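Jarkmont opens up its simulated tabletop for robot training runs

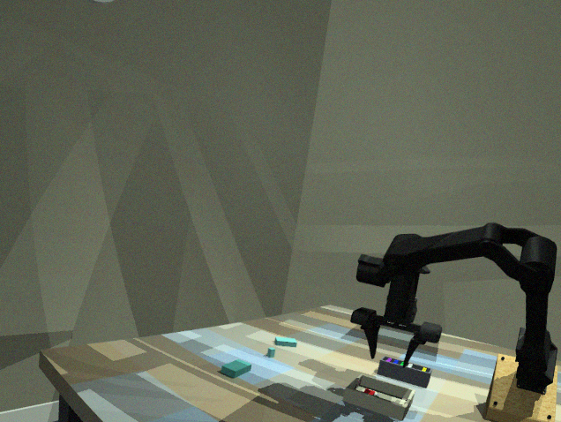 The black arm over its patchwork tabletop in Jarkmont's simulator, with teal blocks to the left.

Jarkmont, a small robotics software firm, said in April that it has gathered 1,451 practice runs for a learning system meant to handle small objects on a table. All of the runs were recorded in simulation, and the company plans to share them with outside labs.

The project is called Wolline. In each run a person steers a simulated arm with a handheld controller while the program saves the joint positions and the view of the table. The learning system is later trained to copy those movements from the saved views.

Nine operators took part, working in sessions that started at 8 a.m. Each was asked to record 104 runs at a minimum, and several went well past that. Runs in which an item was dropped were kept and tagged separately.

"We want the bad grasps too," said Josiane Gaillard, who leads the project. "A system that has only seen clean pickups doesn't know what to do when its fingers are a little off."

The setup changes from one run to the next. Blocks and trays are moved, and the table and walls are given new surface patterns and lighting. Efraín Chambi, who wrote that part of the software, said there are 200 table patterns in the current version. Some look like nothing you would find in a workshop, he said, and he has had requests to tone them down. He has left them in for now.

Ánh Vương, one of the operators, said judging depth was the hardest part of the job. "You think you're over the block and you're behind it," she said.

Jarkmont has not yet tested the trained system on a physical arm. That work is due to begin at its Pernirau office once the last recordings have been checked.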